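Visit to the Rimlow demonstration hall, 17/05/2024

Rimlow collects hand-taught tasks for two-armed robots. Man-sik Shim took our group round in 60 minutes, starting with the remote-control station. The operator there moves a pair of leader arms and the robot copies them. The lag was small but easy to feel.

The second method does without the robot during teaching. The operator holds a gripper in each hand and does the job directly, and each gripper carries a cube printed with square markers so that its position can be tracked. Shim gave the current set as 258 usable takes out of 705 recorded since January. Most rejects come from a marker being hidden by a sleeve or forearm.
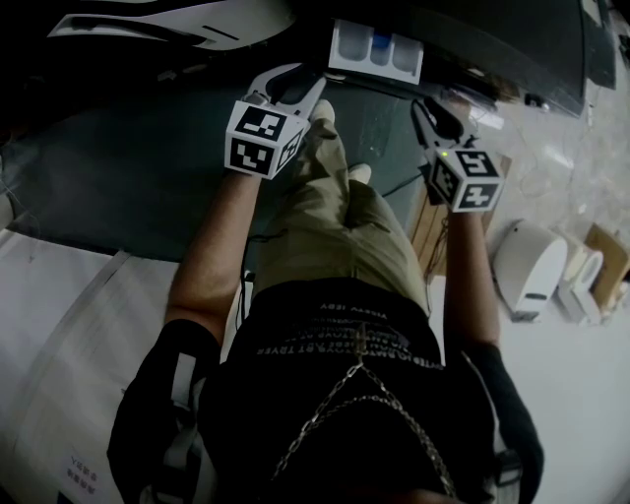 Britt-Marie Backlund asked how wrist angle is dealt with, as a person can turn further than the Orik arm. Takes outside the joint limits are dropped before training. Retiming is still done by hand.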